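7 May 2018 – notebook, film night programming / notes for the August season

Rewatched the Staltbridge tape last night, all the way thru this time. Still think it works as opener. Slow for the first half hour, then the ferry argument, then you can't look away. Runs 116 min on our copy, the listing says shorter so somebody has the wrong cut. Check before printing anything.

Theme so far = people who won't leave a job. Four titles wanted, have 2 definite. The Arriaga picture (the night bakery one) is definite. Trultier short before it, if the subtitles can be fixed. They drift – fine at the start, late by a whole line at the end. Retimed the first reel of subs, rest to do. Don't trust the auto sync, it hung two lines on the dog.

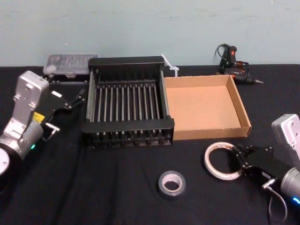 Discussion cards next. Last season's were too long, people read them instead of talking. One question per film, big type, no plot summary. Want them sorted by title before the night, and a clear plastic box with compartments like the one at the back of the black table would do it, one slot per film, lid on so they don't end up all over the floor again. Questions so far: Staltbridge – who is lying to the harbor master, and does he know? Bakery – would you have opened the door? Second one gets a yes/no and then silence, needs rewriting. Maybe ask what she would of said if the brother had stayed.

Sound. Dialog in the bakery film is very low under the mixers. Tried the center channel up a notch, better, but the music cue at the end then barks. Leave it up and ride the volume by hand for the last scene. Write the time of the cue on tape on the desk. NOT on paper, lost it last time.
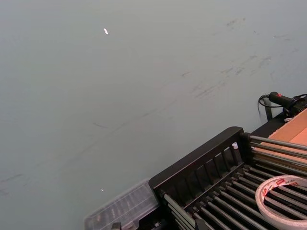 Tabletop with dark scuffs, black drying rack at lower right.

Stedthorpe print: asked again, no answer. Have a fallback (the lighthouse comedy) but it's a bad fit, everybody in it quits by the middle. Funny though. Could go last as a sort of reply to the others. Hmm. Sleep on it.

Mailing list stands at 2,647, a lot of those dead addresses. Subject line last year was the film title and opens were poor. Try the question off the card as the subject instead, compare on the first two mailings, same send time for both or it tells us nothing.

To do
– finish Trultier subs, reels two and three
– find out which cut of Staltbridge we have
– new bakery question
– cards: test type size from the back row, lights half down
– chase Stedthorpe once more then drop it
– intermission or no intermission?? about ten minutes if yes, after the short seems wrong, audiance has only just sat down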